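ok thread on font licensing bc I've had the same question in my inbox all week and I'm tired of typing it out

short version: our little theater group in Buchanan got a letter over a poster. A POSTER. the typeface on it is called Fosura and apparently we owe $2000 for it

letter came from a company called Mestero. they don't draw fonts. they don't sell fonts. they go looking for them on behalf of foundries and then send invoices. the foundry here is Mollholm

what we had — a "desktop license." came with a template pack somebody bought 5 years ago. lets you install it, make stuff, print stuff. great

what we did — printed 300 posters (fine, covered), then put the same poster on the website as a PDF, with the font embedded. also used the font file itself for the headings on the site. that second part is the problem and yes, ok, that part's on us

desktop license ≠ web license ≠ app license ≠ "broadcast" license. all separate purchases. same letters, same file more or less, different paper

now the bit people get wrong every time I post about this. in the US the SHAPES of the letters generally don't get copyright. the alphabet as drawn, the look of it. no

the font file is another story. that's treated as software. so the file can be protected even when the letters it puts on your screen aren't. read that twice, I had to

then there's the license on top, which is just a contract, and can say things copyright doesn't. ours says no embedding in "publicly distributed electronic documents." a PDF of a poster for a play. publicly distributed electronic document. sure

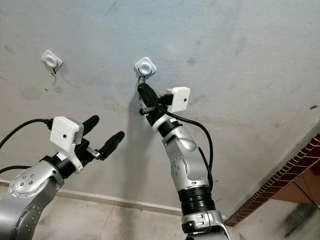
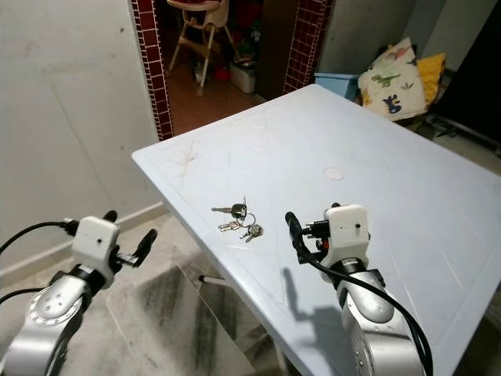
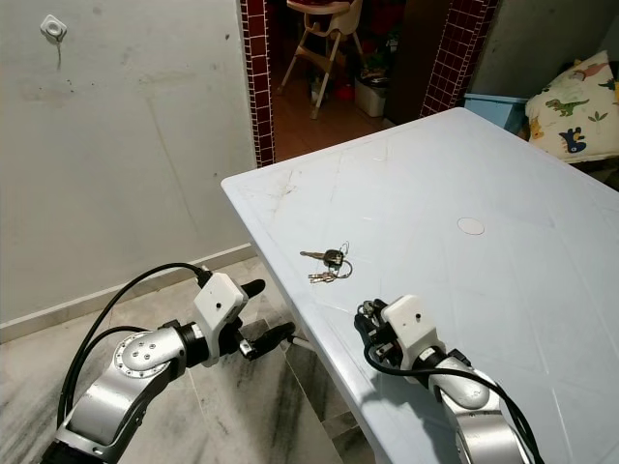

so where were we. the letter

it says "settlement" at the top and "license fee" at the bottom, and those are different things. a settlement usually means you're closing out the past. a license fee means you're buying something going forward. I asked which one it was and got the same letter back with a new date on it (1 Mar 2026)

things I'd do before paying anybody anything:

find the original license. the actual text from when it was bought, not whatever is on the foundry's site now. they rewrite these. ours had changed a LOT, the current one has a page view cap and ours never mentions page views at all

check who bought it. ours was bought by a person, not the group. still not sure how much that matters and I've gotten two opposite answers from people who should know

ask the company to show it's allowed to speak for the foundry. polite, in writing. Mestero took 9 days and then sent a one page authorization from Mollholm. fine, that's real, I'll give them that

take the file off the site. don't delete your records when you do it!! save copies of the pages first. I nearly cleaned up the whole folder in a panic and that wouldve been dumb

look at what a web license would have cost at the time. when I looked up Fosura it was nowhere near what they were asking. that's the number to start the conversation with imo

don't ignore the letter. I know people say these are all bluff. some might be. I wouldn't bet a theater's lighting budget on it

also don't write back a long angry email admitting every single place you used the font. I had a draft. it was beautiful. did not send

not a lawyer btw, get one if the number is scary. there's an arts legal clinic near us that does short calls for free, probably one near you too

what bugs me isn't even the fee. people who draw type should get paid, it's slow hard work. it's that a normal person buying a template pack has no chance of knowing there are four kinds of permission hiding in the zip file. the license was in a subfolder. named "misc"

switched the site to an open licensed typeface last night. the g is uglier. can't have everyting

to the person asking about logos — different again, lots of licenses allow it if you convert to outlines, some don't. check the word "logo" in yours, literally ctrl+F it

we've made a counter offer, reply's due in May. will add to this thread when I hear

muting for a bit, rehearsal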